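moving out of Kerthorpe in August, thread so I dont forget anything. movers quoted 2000, Trummer quoted less but wont do stairs

blue wallpaper people, I get you now. want it in the new place so bad
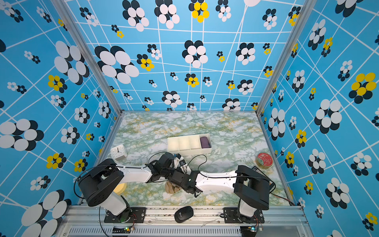 When do you book the truck? 6 weeks ahead, summer fills up fast.

boxes - Rivby has them cheap, get teh small ones for books. learned that one already

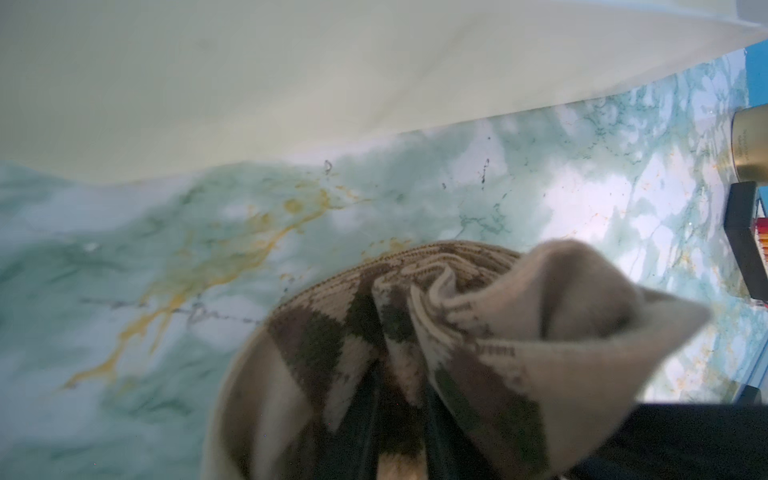
and tape, way more than you think. next up is change of address, ugh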